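Projects > Student Reports > Kuvari Arm Kit Review

Trying out the Kuvari arm kit on fabric
By Amber Hebden, February

So for our project we got to pick a product to review, and my group (me, Vikas Bhatia and Archana Shukla) picked the Kuvari, the arm kit our lab at Breldale has on loan this term. Everybody else seemed to be going for sensors or little wheeled robots and I really wanted something that could pick stuff up! Our supervisor, Shalini Saxena, said fine, but we had to choose one kind of material and stick with it. We chose cloth. Archana sews, so she had a big bag of scraps and old clothes at home and we didn't have to buy anything.

Setup first. The kit comes with the arm, a gripper, a wrist camera and the software, and the quick start guide is decent up to the part where you calibrate the wrist. Then it sort of assumes you have done this before. We lost a whole Friday on that page. Vikas finally found that two of the steps were printed in the wrong order (he was very pleased with himself and I can't blame him). After we swapped them it went through on the first try. I've put the corrected order in the appendix so the next group doesn't have to suffer.

The software is the part I liked best. You move the arm by hand, it saves the path, and you can play it back at whatever speed you want. You can also set how hard the gripper closes, from 1 to 21, and that mattered a lot for us. Thin cotton wanted a low number or it bunched up. Thick stuff needed it much higher, and even then the grip depended on where you went in. If you go for a flat part, the finger just slides over it. If you go for a fold you've got a chance.

We ended up spending most of our time on folds. The camera rides along at the wrist, so when the arm goes down low the cloth gets huge and blurry and you have to learn to read it that way. I'd say that took me longer than learning the controls.
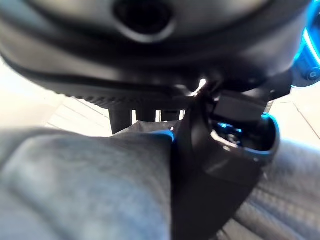 Fig. 2. Wrist camera view, with the gripper finger down among the folds of gray fabric.

We did three sets of runs, one for each thickness of cloth, and saved more than 2,000 stills from the wrist camera. Sorting them was boring, I won't lie. Archana wrote a small script that put them in folders by run and that saved us. The medium cloth came out best. The thin cotton was next and the thick quilted pieces were last, mostly from slipping when the arm lifted.

Things I would complain about: the manual (see above), the cable at the base, which is too short for our benches, and the fact that you can't rename a saved path once you've made it. We have one called "test test new" that is our best run and it will be called that forever. I emailed the support address about renaming and a guy named Sushil Kanaujia wrote back the same afternoon to say it's on their list - so points for that.

Would I tell another group to use it? Yes, if they have a few weeks. For a one-week project I'd go with the smaller Gredholm kit that the second years use, it does less but you can be running by lunch. The Kuvari is more fun though, and I already asked Shalini if we can keep it for next term to try towels.

Breldale Student Projects | Contact the lab office | Copyright Breldale | Back to top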